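4.3 Préparation du plan de travail et montage du plateau

Le présent chapitre s'applique au bureau réglable Gadier, version à plateau clair. Il convient de lire l'ensemble des étapes avant de commencer. Le piétement doit avoir été assemblé conformément au chapitre 3 et reposer sur un sol plan.

1. Retirez les protections de transport et placez le plateau face inférieure vers le haut sur une surface propre et souple. N'utilisez pas de lame pour ouvrir l'emballage intérieur.

2. Présentez le piétement Drikmont sur le plateau et alignez les perçages. Engagez toutes les vis de deux tours avant d'en serrer une seule.

3. Serrez les vis en croix, à la main. L'emploi d'une visseuse à percussion est interdit et entraîne la perte de la garantie.

ATTENTION. Le retournement du bureau exige deux personnes. Ne soulevez jamais l'ensemble par le plateau seul : saisissez les traverses.

4. Retournez le bureau, puis vérifiez son horizontalité dans les deux sens. Corrigez au moyen des vérins de pied.

5. Dégagez la zone de travail de tout objet lourd ou à arêtes vives avant la mise en service. Les pièces métalliques, notamment les étagères d'angle et les grilles, doivent être posées sur un tapis de protection et ne pas être traînées sur le bois. 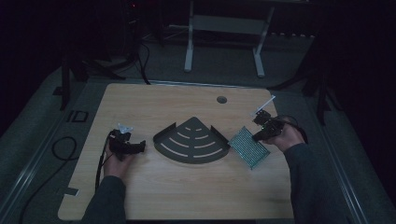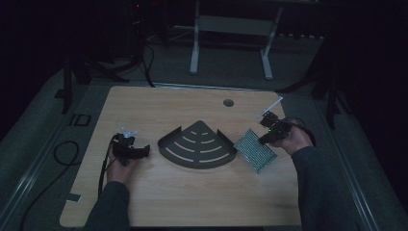

Plateaux en bois clair.

4.4 Raccordement et premier réglage

1. Branchez le boîtier de commande Tara sur une prise murale avec terre. Les rallonges enroulées sont proscrites.

2. Abaissez le bureau jusqu'à la butée et maintenez la touche « bas » enfoncée jusqu'au signal sonore. La hauteur affichée doit être de 657 mm.

3. Si l'afficheur indique le code 31, débranchez l'appareil, attendez deux minutes et recommencez l'étape 2. En cas de persistance du défaut, cessez l'utilisation et adressez-vous au service technique.

Remarque. Le réglage est conservé après une coupure de courant. Il doit être repris après tout déplacement du bureau ou remplacement d'un pied.

4.5 Entretien du plateau

Dépoussiérez avec un chiffon doux, dans le sens du fil. Les produits à base d'ammoniaque et les éponges abrasives sont à exclure. L'huile d'entretien Ateş s'applique en couche mince, une fois par an, sur un plateau sec ; laissez pénétrer une nuit avant de reposer le matériel.

Toute demande de pièce détachée est à adresser par écrit à Mme Dilek Eren, service après-vente, en rappelant la référence 1511 et le numéro de série inscrit sous la traverse arrière.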